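Piltden Rigging Course
Handout 4: Eyebolts and angled loading
Prepared by Dorota Krajewska. Revised 2024-06-21

Scope
Collared eyebolts fitted to machine bodies, motor housings and steel blocks. Dynamo eyebolts are for straight vertical lifts only and are left out of the worked problem.

1. Terms
Axial load: the pull runs along the shank.
Angled load: the pull is tilted away from the shank. The shank is now bent as well as stretched.
Plane of the eye: the flat plane in which the ring lies. An angled load must stay in this plane. A side pull across it can bend or snap the eye at well below its marked limit.

2. Fitting
Check that the thread in the hole matches the thread on the shank. Metric and inch threads of close size will start together and then strip.
The collar must sit flat on the surface, with no gap. If the eye does not line up when tight, use a thin shim under the collar. Do not back the bolt off to bring it into line.
Blind holes need to be deeper than the shank is long – measure both before fitting.

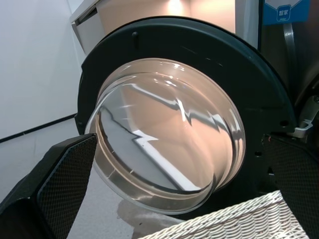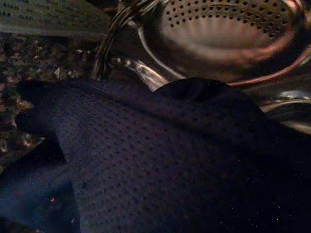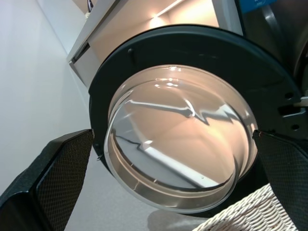 3. Sling tension
For two equal legs, with the load centered:
T = W / (2 cos a)
T is the tension in each leg, W is the weight of the load, and a is the angle between one leg and the vertical.

Worked problem (Cieślak block)
W = 2000 kg, two legs, a = 54 degrees.
cos 54 = 0.588
T = 2000 / 1.176 = 1701 kg per leg
With both legs vertical, each would carry 1000 kg. Check the 1701 kg figure against the maker's rating for that angle, never against the axial rating.

4. Exercise
A pump casing weighs 800 kg and hangs from two equal legs. Find T for a = 30 and a = 45. State which way each eye should face, and sketch the collar contact.

Bring written answers to the Skullthorpe session. Mirsad Gashi will go over shims and thread gauges there. The rating tables are in the May handout – the Plakbridge copy lacks the page on inch threads.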